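Reading Drinks Market Figures
Course handout, unit 7
October 2019

Most of what you will read about the drinks trade this term was written by somebody with bottles to sell. That doesn't make it false. It does mean you should slow down when you meet a percentage, and slow down more when the percentage is large.

Start with the hard seltzer case from the reading pack. Siren, a small label owned by Bastton, put out a release saying that sales had grown 421 percent in a year. Three trade sites ran the number in their headlines. None of them gave the starting volume. If you go to the distributor's own sheet, the year ended at 3443 cases. Work backward from that and you get a first year of well under a thousand, and part of that first year the product wasn't on shelves at all. I would not call this a boom. I would call it a launch.

Then there is the word "category." Bastton counts canned wine spritzers as seltzer when it wants the category to look big, and leaves them out when it wants Siren's share of it to look big. Both versions appear in the same slide deck, four slides apart. Whenever a share is quoted, write down what it is a share of. If you can't find out, don't use it in your paper.
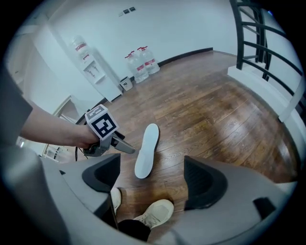

Consumer surveys deserve the same treatment, and I'm less patient with them. Skerard, the agency behind the "refreshment mood" study, asked people at a street tasting which can they would pick up again. The people asked had just been handed a free one. Intent to buy is cheap to state and tells you little about the second purchase, the only one a retailer cares about. Nor can you guess a drinker from the outside, though Skerard's personas try: "urban casual, light sneakers, dark pants." The cream-colored sneakers and black trouser leg in the picture would fit that persona perfectly well, and they tell me nothing at all about what their wearer drinks, or whether it comes in a can.

Watch for shipments dressed up as sales. A case that leaves the warehouse is a shipment. A case that goes through a register is a sale. In December the two can drift a long way apart, as stores fill up for the holidays and some of the stock comes back or gets marked down later. Rojanasak, the importer in our second reading, reports shipments only, and says so in a footnote. I give them credit for the footnote. The chart above it is still titled "What People Are Drinking."

A last caution on price. Value growth of 20 percent can come from people buying more, or from the same people paying more for a smaller can. The Siren can did get smaller. The release doesn't mention it.

For next class: take one growth claim from the reading pack and trace it to its source. Bring the starting figure, the end figure, the period, and what was being counted. If you hit a dead end, write down where. Two pages at most, and please don't quote the headline back to me as evidence.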